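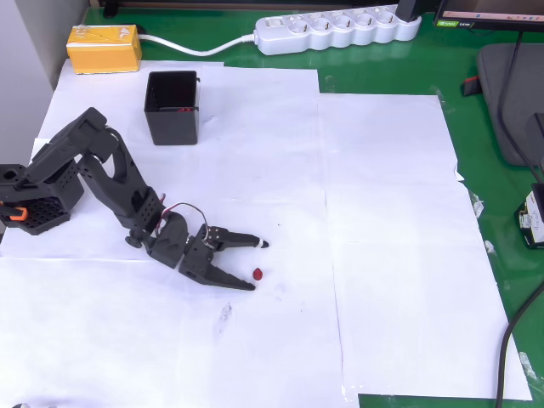
Paper on a worktable: sensible or a cry for help?
Grelbridge Benches & Desks board > Surfaces
4 min read

tablecloth_denier
I have a green tabletop. It's a fine green tabletop and I have no complaint against it, except that small things vanish on it and it shows every scratch, so for the last few months I've been covering it with plain white paper. Overlapping sheets, replaced when they get disgusting. I keep one black square bin on it for small bits and a yellow box at the back against the wall for everything that isn't a small bit.

My question is whether other people do this, and if so how you stop the sheets creeping. Mine migrate. I put them down in the morning with a decent overlap and by four in the afternoon there's a strip of green showing on one side and a fold on the other.

Before anyone says "buy a mat," I had a mat. It curled.

gluepot77
Buy a mat.

oldsawdust
Paper is correct and I'll hear no more about it. I've had it on my bench so long that I no longer remember what's under there. Get it on a roll, though. Loose sheets give you seams and seams are where things go to die. I use the Brustaron roll, cut it long, fold it over the front edge and clip it underneath.

tablecloth_denier
I looked at rolls. The trouble is that with sheets I can swap out the one I ruined. With a roll I'd be throwing away the whole table's worth because I set a mug down on it.

oldsawdust
So don't set a mug down on it.

tablecloth_denier
I see we live very different lives.

quietdrawer
Seams don't bother me if all the overlaps face the same way, like shingles. Start at the back and lay each row over the one behind it -- then when you sweep stuff toward you it hits a raised edge and -- no, wait. Start at the front. Then it slides down the steps. I've done it wrong twice and I've just done it wrong a third time while typing.

gluepot77
This is what I mean. A mat does not have a direction.

mid_shelf
What size are the small bits? I do little wooden pegs and markers for board games and my whole problem is that they roll. Paper slows them down a bit compared to bare tabletop, and red on white you can find from across the room. I went from losing up to 20 in a batch to losing 2, and I know where those are. They're in the heating vent.

tablecloth_denier
About that size, fingertip or so. Red, which is the whole argument for white paper as far as I'm concerned. On the green they looked like part of a Christmas decoration.

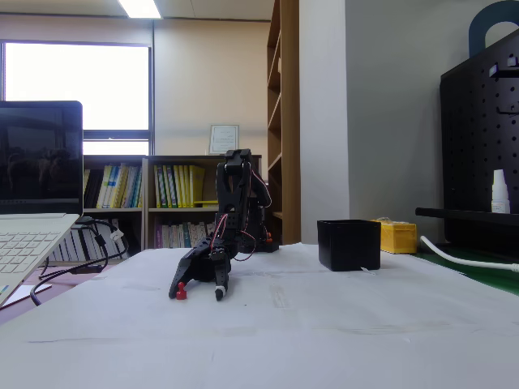 Paper down, black bin to one side, yellow box by the wall.

quietdrawer
Your paper looks better behaved than you made out. Also, a pegboard with a shelf on it and a pointy white bottle to go on the shelf. Luxury.

gluepot77
I'd move that laptop. Cables hanging off the side of a table full of loose paper is how you end up dragging the lot onto the floor. I bet half your creep is the cable.

tablecloth_denier
That's annoyingly plausible. I'll try running it off the back for a week.

mid_shelf
Is the bin always open on top? I had an open one and went to the Vasylenko ones with the snap lids. I liked them right up until I had to open one with glue on my fingers.

tablecloth_denier
Open. I'm dropping things in all the time and a lid would just be something else to put down on the paper. The inside is black too, so whatever goes in disappears until I tip it out. I've thought about lining it with, yes, a piece of paper.

oldsawdust
Now you're getting it.

benchgoblin
3,817 posts on this board and I believe a third of them are people being rude about mats. I use both. Mat on the table, paper on the mat. The mat's grippy so the paper stays put, and the paper is cheap so the mat stays clean. The Drumbridge rubber one doesn't curl if you leave it upside down overnight when you first get it.

gluepot77
Thank you.

oldsawdust
That's paying for a mat so you can never look at it.

benchgoblin
I have a sofa with a blanket on it. Same principle.

quietdrawer
For the creep, try a bit of low-tack tape at the back corners only. If you tape all the way around, it buckles the first time you lean on it. Ask me how I spent September.

tablecloth_denier
Okay. Plan is tape on the back corners, overlaps facing whichever way quietdrawer finally settles on, and the laptop cable rerouted. If that fails I'll look at the mat under the paper, and gluepot77 will not be told.

gluepot77
I have notifications on.

mid_shelf
Did you line the bin?

tablecloth_denier
I lined the bin. The liner creeps.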